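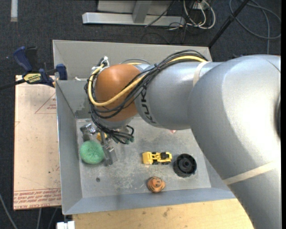 I have been meaning to put up a page for the small stuff for ages, the toys and balls and odd round bits that never get a page of their own because the big pedal cars and the dollhouses hog all the attention. So I'm starting one! The wheel loader is my favorite and I'm not going to pretend otherwise. I love that big wide yellow bucket, and the black cab against all that yellow is such a good look on a toy. The green ball is sweet too, with that fine mesh-looking surface, and they both show up beautifully against plain gray metal.

A few words on each, plus some notes on the rest of the small stuff while I'm at it (I type faster than I edit, sorry).

The wheel loader
Yellow with black wheels, the classic combination. I had a loader when I was little and it went everywhere with me, mostly into flowerbeds. If you're shopping for one for a sandbox kid, look at the bucket first. A wide one scoops properly, and a narrow one just pushes sand off to the sides and makes everybody mad. Then roll it across a table and listen. You want a nice even rumble.

The green ball
Textured balls are the best balls, I will argue this with anyone. Small hands get a grip on them and they're nicer to fidget with than the smooth kind. I keep one next to the phone.

The round black thing
Ridged around the outside, with a hub in the middle, so wheel-ish is the word I'm going with. I have a soft spot for anything wheel-ish. Loose wheels get their own jar at my place, and last March I finally sorted the jar by size, and it took me a whole afternoon and two pots of coffee. Firouzeh Esfahani came over to help and spent most of it rolling them down the hallway to see which went straightest. (An ugly brown one won by a mile.)

Marbles and other tiny rollers
Still in cookie tins. I know, I know. Osian Owen keeps telling me to get the clear drawers from Sudeck so I can see what I have, and he's right, but I like the sound the tins make. I did put labels on the lids, which is progress.

Little vehicles
This is where it gets out of hand. My list of small toys of every kind is up to 1,698 and I would guess the vehicles are the biggest chunk of it, with the farm animals close behind. The Pilkington tractors have a shelf to themselves now, 11 of them, all facing the window. Eight have their original steering wheels. The other three have whatever I could find in a drawer.

Cleaning
People always ask! Warm water, a drop of dish soap, an old toothbrush for the wheel wells, then a towel and a good long sit in the open air. Don't soak anything with a metal axle. For textured balls, use a softer brush and go in circles. Stickers and decals I leave completely alone, because I ruined a very nice dump truck once and I still think about it.

Storage
Hard, heavy toys on the bottom, anything bendy on top. I tried the Leltix stacking trays for a while and liked them fine, but the four I bought filled up in a weekend and then I was back to shoeboxes. Plain metal containers are good for the chunky things. They're loud, though, so maybe not if you have a napping baby in the house.

Swaps
I'm looking for small yellow construction toys of any kind, graders especially, and I'll happily trade farm animals for them. I have so many sheep. Scratches and chewed edges are fine, and so are missing drivers. Please don't send any more marbles until I've dealt with the tins!

Next up will be the diggers, once I've found the arm that goes with the orange one. It was on the kitchen windowsill and now it isn't.

Page started 19 Jan 2024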